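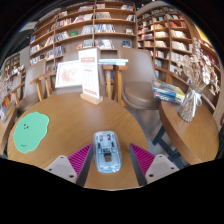
Clear shell mouse for a cafe table: worth it or not?

Forum: Desk and Travel Gear
Thread started by granden_pete

granden_pete
I do most of my work away from a desk now, usually at a round wooden table in a cafe, and I'm picky about what I carry. The light blue see-through mouse in the photo is the one I've been using since July. You can see the circuitry through the shell, and the USB receiver parks in a slot in the lower half.

I want opinions on three things.
1. Does a clear shell scratch up faster than a solid one in a bag?
2. Do you use a mat on a cafe table, or go straight on the wood?
3. Is anyone else tired of chairs that look good and are the wrong height?

The third one is off topic, but I know this crowd.

eltudow_lane
Scratches: yes, they show more. I had a clear gray one for two years and the palm area went cloudy. It still worked. I kept it in a sock for the last few months and that helped, but by then the damage was done. Start with the sock.

Mat: always. Wood grain is fine for tracking most days, but if the table has a glossy finish the pointer can skip. I carry a thin one that rolls up.

mpk55
Disagree on the mat. Every extra thing you carry is a thing you leave behind. I've lost 3 mats and no mice. On plain wood I've never had a problem. If the pointer skips, put a sheet of paper under it.

Is the mint green thing on the left of your table a mouse mat? The blobby one, like a cloud.

granden_pete
I haven't tried the mouse on it. It would be a bit annoying on the curved parts, I think. I like a mat with at least one straight side so I know where I am without looking.

Celeste Henríquez
I run a small cafe, so let me give you the other side of the table.

Please do not use placemats as mouse mats. They get food on them and we wipe them with a damp cloth, and then your mouse feet pick up whatever is left. I find crumbs packed around the bottoms of people's mice when they leave them behind, and they do leave them behind. We have a drawer. Most of what's in there is missing the receiver because it was still plugged into the laptop when the person walked out.

So my vote is for any mouse with a place to put the receiver. A slot like the one on yours is good. Use it every time.

mpk55
Fair point about the receiver. I leave mine in the laptop all the time. It sticks out so little that I forget about it.

eltudow_lane
That works until you change laptops. I did that in spring and spent an evening looking for a receiver that was in the old machine, which I had already handed back at work. They mailed it to me in an envelope. Took 2 weeks.

Zorica Jurić
On the chairs. I refinish and sell used furniture, mostly cafe and restaurant stuff, so I looked at those first.

The taupe-gray ones with the rounded backs are lounge shapes. They're comfortable for a coffee and a book. For typing, a deep seat tends to put you too far back, so you end up perched on the front edge. If I had to work there I would take the light wood chair with the curved rail in front of the one on the left. A wood seat gets hard after an hour, but you can sit up straight in it.

The round tables are nice. I can't tell the wood from a photo and won't guess. Round is bad for elbows, though. You get support in one spot and nothing on either side, so your mouse arm hangs off. Pull your chair in close and angle the laptop a little to the left.

granden_pete
I have been perching on the front edge for months. That explains my back. I'll try the wood one.

mpk55
What about the tall stool behind the sign?

Zorica Jurić
It has books stacked on top, so I'd leave it. In any case a tall stool at a table that size puts your knees in the wrong place. Stools go with counters.

craddock_w
Coming back to the mouse. I don't get the appeal of clear plastic. You see the dust inside and you can't get at it. Mine had a hair in it, right under the scroll wheel, and I looked at that hair every day until I gave the thing to my nephew. A plain black mouse costs less and hides everything.

eltudow_lane
You can open most of them. The screws are often under the feet.

craddock_w
You can, and then the feet never stick back down properly. I've done it. Once they lift at one corner the mouse rocks.

granden_pete
No hair so far. I like being able to see the parts. My kid asked how the wheel worked and I just held it up and rolled it. That was worth the extra money to me, but I understand if it isn't to you.

Celeste Henríquez
One more request from the counter. If a table has a menu sign in a block or a little framed card on it, leave them there. People put them on the floor to make room for a second screen and then they get kicked. Slide them to the back. There is nearly always enough room for a laptop and a mouse.

mpk55
How long is too long to stay on one coffee?

Celeste Henríquez
At my place, 90 minutes when it's busy. When it's quiet I don't care. Buy a cookie.

granden_pete
Good enough. Ordered a Jirnero hard case for the mouse after reading the scratch comments. Will report back when it has been in the bag for a while.

eltudow_lane
The sock was free.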